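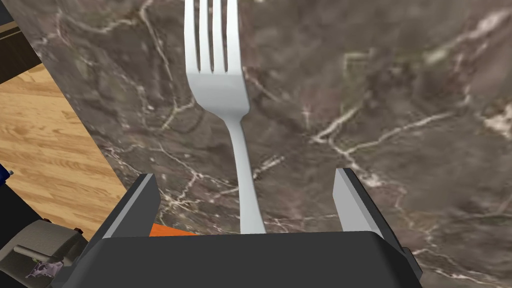 로봇 팔을 사기 전에 시뮬레이션에도 예산을 써야 합니까?

작은 주방이라면 먼저 시뮬레이션에 돈을 쓰는 편이 좋습니다. 팔을 주문한 다음에는 그리퍼의 종류와 설치 위치를 바꾸는 비용이 커지기 때문입니다.

저는 외국에서 와서 한국어로 글을 쓰는 사람입니다. 그래서 견적서를 읽을 때 단어를 하나씩 확인하는 습관이 있습니다. 이 습관은 로봇 견적서를 읽을 때 도움이 되었습니다. ‘본체 가격’이라는 말에는 그리퍼가 들어 있을 때도 있고 들어 있지 않을 때도 있습니다.

급식 업체 Dinine은 지난 5월에 식기 정리 작업을 자동화하는 계획을 세웠습니다. 구매를 맡은 Harriet Achterberg 씨는 공급사 두 곳, Zomell과 Mok에서 견적을 받았습니다. 처음 비교할 때는 Mok이 훨씬 싸게 보였습니다. 그러나 Mok의 견적에는 그리퍼, 받침대, 교육비가 빠져 있었습니다. 이것을 모두 더하니 두 회사의 차이는 281만 원으로 줄었습니다.

“저는 총액만 보고 결정하려고 했습니다. 같은 항목끼리 줄을 맞추어 표를 만든 다음에야 질문할 것이 보였습니다.” Achterberg 씨의 말입니다.

그 질문 가운데 가장 어려운 것은 포크였습니다. 접시와 컵은 높이가 있어서 옆에서 잡기 쉽습니다. 포크는 낮고 납작하게 누워 있습니다. 손가락이 두 개인 그리퍼로 잡으려면 손가락을 넓게 벌리고 손잡이 양쪽으로 내려가야 합니다. 이때 손가락 끝이 조리대에 닿지 않도록 높이를 정밀하게 맞추어야 합니다. 조리대가 대리석 무늬처럼 복잡하면 카메라가 식기의 윤곽을 찾는 시험도 따로 필요합니다. 금속의 밝은 면도 시험 항목에 넣는 것이 좋습니다.

Dinine은 이 시험을 Ekodow라는 시뮬레이션 프로그램으로 했습니다. 사용료와 외부 기술자의 인건비를 합하여 454만 원을 썼습니다. 사장은 처음에 이 돈을 반대했습니다. 물건이 남지 않는 지출이라고 생각했기 때문입니다. 하지만 시험 기간 3주 동안 팔의 설치 위치를 두 번 바꾸었고, 그때마다 바닥에 구멍을 새로 뚫을 필요가 없었습니다.

물론 시뮬레이션이 모든 것을 알려 주지는 않습니다. 물이 묻은 손잡이의 미끄러움이나 휘어진 포크는 실제 장비로 다시 확인해야 합니다. 그러므로 계약서에 현장 시험 기간을 적고, 그 기간이 끝난 후에 잔금을 내는 조건을 요청하십시오. Zomell은 이 조건을 받아들였고, Mok은 시험용 그리퍼를 빌려주는 조건을 제안했습니다.

예산표를 만들 때는 예비 손가락 부품, 안전 점검비, 직원이 교육을 받는 시간의 임금도 각각 다른 줄에 적으십시오. 유지 보수 비용은 첫해와 다음 해의 금액을 따로 물어보아야 합니다. 첫해에는 무료라고 쓰여 있는 견적이 많습니다.

Dinine은 아직 최종 계약을 하지 않았습니다. Achterberg 씨는 지금 두 회사에 같은 식기 상자를 보내고 현장 시험의 일정을 기다리고 있습니다.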